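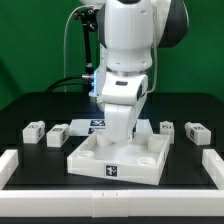 第四条 停止について

規程の第四条を書き直すように言われたのは、十一月の、暖房がまだ入らない朝だった。言ったのはマイリ・シアラーで、言われたのは私、つまりウリセス・サーベドラである。ストレコフではなくステコフ社の、安全文書係。社名は毎回まちがえられるので先に断っておく。

旧第四条はこうだ。「作業者は、異常を認めたときは、ただちに腕を停止させること」

「異常とは何か、が書いてないのよ」とマイリは言った。「先週、カムランが一日に29回止めたの」

カムラン・サッティに理由を聞きに行った。彼は緑の幕の前で、黒い机に白い箱を置き直しているところだった。机のふちには例の白い低い柵がめぐらせてある。柵については第七条に定めがあり、第七条は私の自信作なのだが、読んだ人にはまだ会ったことがない。

「29回のうち、本当に異常だったのは?」
「全部です」
「たとえば」
「ブロックのマーカーが少し斜めでした」
「斜めだと読めないのか」
「読めます。でも斜めでした」

私は手帳に「斜め」と書いた。規程というものは、こういう言葉から出来ている。

腕のほうは、白い浅い箱の中に指先を下ろしかけた格好で止まっていた。三十回目らしい。手首の横に青い灯がともっている。青の意味は第二条に書いてある。「青は、青の状態を示す」。前任者の筆である。

「いまのは何で止めた?」
「ケーブルの輪が、きのうより大きい気がしたので」

きのうの輪の大きさを誰かが測っていたかというと、測っていない。そこで私は新しい条文に「ケーブルのたるみは毎朝これを測り、記録する」と入れた。午後にはヘマ・マラルから電話がかかってきた。

「測るって、どこからどこまで?」
「たるんでいるところを」
「端から端まで?」
「常識の範囲で」
「常識は第何条?」

ヘマはヴァルギーズという検査会社の人で、こちらが書いた規程を読んで穴を見つけるのが仕事だ。父親のクリシュナムールティ・マラルも同じ仕事をしていて、引退したいまも娘の机に積まれた文書を勝手に読むという。うちの規程はお父上のお気に入りだそうだ。どこが、と尋ねたら、笑えるところ、という返事だった。

それから二週間、第四条は伸びつづけた。異常を三種に分け、各種に段階を設け、段階ごとに止め方を変えた。軽いものは「見守る」、中くらいは「声をかける」、重いものは「停止させる」。「声をかける」は誰に、とヘマに聞かれて、腕に、と答えてしまい、電話の向こうがしばらく静かになった。この項は消した。

消したあとも本文は10ページあった。カムランに読ませると、彼は椅子を持ってきて、最初から最後まで丁寧に読み、そのあいだ腕を一度も止めなかった。読んでいたのだから当然である。ところがマイリはその日の記録だけを見て、たいへん喜んだ。

「停止がほとんどゼロじゃない。新しい第四条、効いてるわ」
「まだ施行していません」
「じゃあ早く施行して」

翌朝、私は10ページを持って机の前に立った。マーカーつきのブロックが、箱の左右に分かれて置かれている。右端のひとつは、言われてみれば斜めだった。直したくなった。手が出かかったところで、柵の手前にカムランの腕が伸びてきて、私の胸を押さえた。

「第七条です」と彼は言った。「稼働準備中は、柵の内側に手を入れないこと」

読んだ人がいた。

私は席に戻り、第四条を三行にした。

第四条 作業者は、次のときは腕を停止させること。
一 人の体の一部が柵の内側に入ったとき、または入りそうなとき。
二 上に当てはまらないが、止めたほうがよいと思ったとき。この場合は、何を見てそう思ったかを一行で書き残すこと。

数えたら四行あったが、マイリには三行と報告した。ヘマからは「一行とは何文字ですか」と問い合わせが来ている。お父上は今回の版にがっかりしておられるらしい。

カムランの書き残しは、その日の夕方までに12行たまった。最初の行は「斜め」で、次の行は「まだ斜め」だった。三行目には「サーベドラさんが見に来た」とあり、停止の理由として受理した。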